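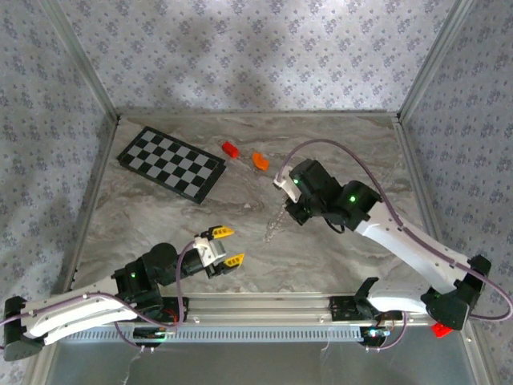 19th July. Coding log, foreign policy statements project

Second pass on the Wotberg set. Statements by foreign ministries on rights conditions in neighboring states, coded for target, issue and whether the issuing state admits any comparable problem at home.

Wumbei and Kim coded 90 statements independently. They disagreed on 11. Most of the disputes fall under "press freedom," where Kim counts any mention of a detained reporter and Mawuli wants an explicit reference to law or policy. I side with Mawuli for now. Codebook section 5 needs a line on this before the Jisau batch goes out.

Seven statements have no clear target ("certain countries in the region"). Left as missing. Do not infer the target from the date, even when it looks obvious. We did that in January and had to recode.

Domestic admission variable: almost all zeros. Either ministries don't do this or the question is worded too narrowly. Test with a looser wording that accepts references to pending reform bills.

Grirkard export still drops footnotes. Two of the disputed items turn on footnote text, so check those against the original PDFs.

To do:
Rewrite press freedom rule, send to Kim
Ask Mawuli for his notes on the blasphemy cases
Rerun agreement scores after the rule change, keep the old file
Translation of the joint communique, still waiting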